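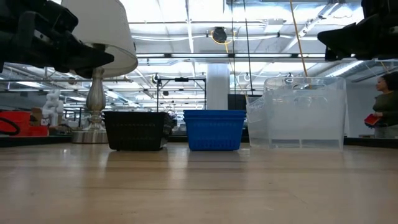 Lesezeit: 6 Minuten
3 Kommentare

Zwischenbericht an die Ratanaporn-Stiftung
Vorhaben: Lenum — Verbraucherinformation zu Nahrungsergänzungsmitteln
Berichtsstand: 11. Juni 2018

1. Gegenstand der Förderung

Das Vorhaben Lenum erfasst und bewertet Werbeaussagen zu frei verkäuflichen Nahrungsergänzungsmitteln, die im Stadtgebiet Gisville sowie über deutschsprachige Internetseiten angeboten werden. Berücksichtigt werden Vitamin- und Mineralstoffpräparate, Eiweißpulver und pflanzliche Extrakte. Arzneimittel und diätetische Lebensmittel für besondere medizinische Zwecke sind nicht Gegenstand der Förderung. Die Abgrenzung folgt dem Bewilligungsbescheid und wurde im Berichtszeitraum nicht verändert.

2. Stand der Produkterfassung

Die Erfassung erfolgt in der Datenbank Rarnano. Zum Berichtsstand liegen dort 380 Datensätze vor. Jeder Datensatz enthält die Produktbezeichnung, die Zutatenliste, die empfohlene Tagesmenge, den Verkaufspreis am Tag der Erfassung und den Wortlaut der gesundheitsbezogenen Werbeaussagen. Bei Internetangeboten wird zusätzlich eine Kopie der Angebotsseite abgelegt.

Die Angaben zur Tagesmenge bereiteten größere Schwierigkeiten als im Antrag angenommen. Mehrere Anbieter nennen auf dem Etikett eine andere Verzehrempfehlung als auf ihrer Internetseite. In solchen Fällen werden beide Werte aufgenommen; für die Auswertung gilt die Angabe auf dem Etikett. Die Erfassungsanleitung wurde entsprechend ergänzt und liegt der Stiftung in der neuen Fassung vor.

Noch nicht abgeschlossen ist die Gruppe der pflanzlichen Extrakte. Die Bezeichnungen sind uneinheitlich, teils wird nur der deutsche Pflanzenname angegeben, teils nur die Handelsbezeichnung des Extrakts. Eine Zuordnung zum botanischen Namen ist ohne Rückfrage beim Anbieter häufig nicht möglich. Antworten auf diese Rückfragen gehen schleppend ein.

3. Prüfung der Werbeaussagen

Aus dem Gesamtbestand wurden 100 Produkte für die vertiefte Prüfung ausgewählt. Die Auswahl erfolgte per Los innerhalb der Produktgruppen. Geprüft wird, ob die verwendete Aussage einer zugelassenen gesundheitsbezogenen Angabe entspricht, ob sie sich auf den richtigen Nährstoff bezieht und ob die hierfür erforderliche Mindestmenge in der Tagesportion enthalten ist.

Die Prüfung der Vitamin- und Mineralstoffpräparate ist beendet. Beanstandet wurden vor allem Formulierungen, die eine zulässige Angabe zu einem einzelnen Nährstoff auf das gesamte Produkt übertragen. Daneben fanden sich Aussagen zum Körperwachstum Erwachsener und zur raschen Gewichtsabnahme, für die keine Zulassung ersichtlich ist. Erfahrungsberichte von Kundinnen und Kunden wurden nur dann einbezogen, wenn der Anbieter sie auf der eigenen Seite wiedergibt.

Die fachliche Leitung der Prüfung liegt bei Kanyarat Nilsuwan. Jede Beanstandung wird von einer zweiten Person gegengelesen, bevor sie in Rarnano freigegeben wird. Abweichende Beurteilungen werden mit Begründung vermerkt und bleiben im Datensatz erhalten.

4. Beratung und Öffentlichkeitsarbeit

Die Sprechstunde in der Stadtbibliothek Gisville findet wie geplant statt. Nachgefragt wurden insbesondere die gleichzeitige Einnahme mehrerer Magnesiumpräparate, Wechselwirkungen mit verordneten Medikamenten sowie die Kündigung von Abonnements nach dem Bezug einer Probepackung. Fragen zu Wechselwirkungen werden nicht inhaltlich beantwortet, die Ratsuchenden werden an ihre Apotheke oder Arztpraxis verwiesen. Zu den Abonnements wurde ein Musterschreiben erstellt.

Das Merkblatt »Etiketten richtig lesen« ist in deutscher Sprache erschienen. Die Übersetzungen verzögern sich — das beauftragte Büro hat den Auftrag zurückgegeben, ein neues Angebot wird derzeit eingeholt. Die zugehörigen Mittel sind noch nicht abgerufen.

5. Mittelverwendung

Die Personalausgaben entsprechen dem Finanzierungsplan. Bei den Sachausgaben liegt der Ankauf von Produktmustern über dem Ansatz, der Posten Reisekosten darunter. Der Ausgleich erfolgte innerhalb der nach dem Bescheid zulässigen Umschichtung. Die Einzelbelege werden mit dem Verwendungsnachweis vorgelegt.

6. Abweichungen und Anträge

Die Prüfung der pflanzlichen Extrakte wird voraussichtlich nicht zum vorgesehenen Zeitpunkt abgeschlossen sein. Wir beantragen hierfür eine kostenneutrale Verlängerung der Arbeitsphase um 3 Monate. Der Umfang der Stichprobe soll unverändert bleiben. Eine Verkleinerung wurde erwogen, würde jedoch den Vergleich zwischen den Produktgruppen erschweren.

Ferner bitten wir um Zustimmung, die nicht verbrauchten Reisemittel für die Übersetzung des Merkblatts einsetzen zu dürfen, sofern das neue Angebot über dem bisherigen liegt.

7. Nächste Schritte

Im Juli wird die Prüfung der Eiweißpulver aufgenommen. Parallel dazu erhalten die Anbieter der beanstandeten Vitamin- und Mineralstoffpräparate Gelegenheit zur Stellungnahme. Eingehende Stellungnahmen werden in Rarnano dokumentiert und der Stiftung auf Wunsch im Wortlaut übermittelt. Eine Veröffentlichung einzelner Produktnamen erfolgt erst nach Ablauf der Äußerungsfrist und nach rechtlicher Durchsicht.

Für Rückfragen zur Prüfmethodik steht Kanyarat Nilsuwan zur Verfügung.

Diese Website verwendet Cookies. Mit der weiteren Nutzung erklären Sie sich damit einverstanden. Mehr erfahren | Akzeptieren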